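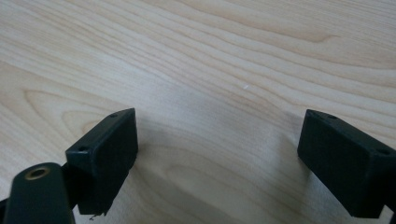

手持夹爪的两根“手指”，张开的样子。中间什么都没夹。

机器人的手是怎么学会抓东西的？
——Worneo机器人社小小讲解员手册，第3篇

先说一句，这篇写得很急，社团活动下午四点就开始了，有错别字请举手。

你早上拿牙刷的时候，想过自己的手在干什么吗？大概没有。眼睛一看，手一伸，拿到了。刷牙。完事。

可是机器人不行。机器人看见牙刷，不知道那是牙刷。不知道从哪边拿，不知道用多大劲，也不知道拿起来以后往哪儿走。全都要学。

我们社今年的项目就是这个：教一只机器手收拾铅笔盒。项目名字叫Visico，是大家投票投出来的，没什么特别的意思，念着顺口。

一、手指为什么只有两根

你有十根手指，夹爪只有两根。够用吗？

试一试。把一只手背到后面去，另一只手只用大拇指和食指。去拿橡皮。拿到了吧？再拿一支笔，也行。再拿一张平平地贴在桌上的纸……嗯，难了。得用指甲抠，或者把纸推到桌边再夹。

两根手指的夹爪也是一样。方块、小瓶子、笔，好夹。纸片、硬币、软软的绳子，不好夹。

这种夹爪有个正式名字，叫“两指夹爪”。手指一会儿合拢，一会儿张开，靠后面的连杆带着走。连杆就是一节一节的小杆子，你可以想成胳膊肘。雨伞里面也有连杆，回家撑开看看，小心别夹手。

二、手指上的小圆孔

再看看手指顶上，有小小的圆孔。那是螺丝孔。

螺丝孔有什么用？可以装东西、换东西。比如夹鸡蛋，就想在手指上垫一层软的；夹小螺母，就想换成细一点的指尖。我们组光是指尖的形状就画了12种草图，最后做出来3种，有一种还做反了。没关系，做反的那个拿来当镇纸了。

还有人问，那个金闪闪的小圈圈是什么，是不是金子。不是金子！是黄铜色的螺纹嵌件。塑料比较软，螺丝拧来拧去容易把孔拧坏，嵌一个金属圈进去，里面有一圈圈的螺纹，螺丝就咬得住了。

三、人拿着夹爪，机器人来学

重点来了。

教机器人有很多办法。一种是写程序，一步一步告诉它：往左，往下，合拢，往上。铅笔盒要是挪了一点点位置，糟糕，全乱了。

另一种办法是“做给它看”。人用手拿着夹爪，自己去夹铅笔，夹爪上的摄像头把看到的都录下来。录很多很多遍。然后让电脑去看这些录像，慢慢找规律：哦，铅笔在这里的时候，手要这样过去。

这个办法叫“模仿学习”。小宝宝学用勺子也有点像这样，看大人怎么弄，自己跟着弄，撒一身，再来。

要录多少遍呢？收拾铅笔盒这一件事，我们录了将近500遍。对，你没看错。每个人轮流，一次录8遍就换人，不然手酸，手酸了动作就会变形，机器人就把你的懒动作也学去了。真的会学去！有一阵子它夹橡皮之前总要停一下，我们查了半天录像，发现是有个同学老在那里想下一步夹什么。

四、手指眼里的桌子

很多小朋友以为摄像头是从天花板上往下看的。也有那样的。但是装在夹爪上的摄像头不一样，它跟着手走，看到的主要就是两样东西：自己的手指，和手指前面的一小块地方。 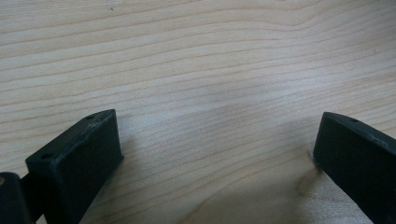
夹爪视角：两根手指，一大片浅色木纹，右边指尖下面有一块颜色深一点的印子。

看木头上的花纹，一条一条弯弯的，像水波。你觉得挺好看。可是电脑一开始可不知道那是花纹，它只看见有的地方颜色深，有的地方颜色浅。深色的印子是东西吗？能夹起来吗？影子呢？影子也是深色的呀。

人一看就明白：影子夹不起来。电脑得看过好多好多张才行。所以录的时候，桌子上什么样的情况都要有一点：有影子的，没影子的，有铅笔的，没铅笔的。要是每次都一模一样，它就只会做那一种，换张桌子就傻眼了。

还有一个好玩的地方。手指总是出现在画面下面的左右两边，张开的时候离得远，合拢的时候挨得近。电脑看自己的手指，就能大概知道现在张开了多大。你闭上眼睛也知道自己的手是张开还是握着，它有时候得用“看”的。

五、在家也能玩：筷子机器人

需要：一双筷子，一根橡皮筋，一小团纸，几颗大一点的豆子（小弟弟小妹妹在旁边的话不要用豆子，用积木）。

1 把纸团夹在两根筷子的粗头中间
2 橡皮筋绕紧，绕在纸团旁边，这样筷子一捏就合，一松就开
3 叫一个人当“机器人”，闭上眼睛拿筷子
4 另一个人当“程序”，只能说左、右、前、后、下、上、合、开
5 把豆子夹到碗里

计时，然后两个人换一换。

玩完想一想：“往左”，往左多少呢？你说的左是你的左还是他的左？我们社第一次玩的时候为了这个吵起来了，后来规定一律用“机器人”的左。

六、几个词，记一下

夹爪：机器人的手，负责抓。
连杆：带着手指动的小杆子。
嵌件：塞进塑料里的小金属件，让螺丝拧得牢。
模仿学习：看人怎么做，跟着学。
数据：录下来的那些东西，一遍一遍的，都算。

七、想来看的话

9月的开放活动，我们会把Visico搬到Sayegh活动室，可以上手拿夹爪，自己录一遍。夹爪有点重，低年级的同学请两只手拿。长头发扎起来，手指头别往连杆中间伸。机器人自己动的时候，站到黄线外面，等讲解员说可以了在过来。

指导老师是Rawan Salameh老师，问题写在纸条上投进门口的信箱就行，她每张都会回。上次有人问机器人会不会觉得痒，老师回了整整一页。

第4篇讲力气：怎么夹草莓不夹烂。还没写完，草莓先被吃光了。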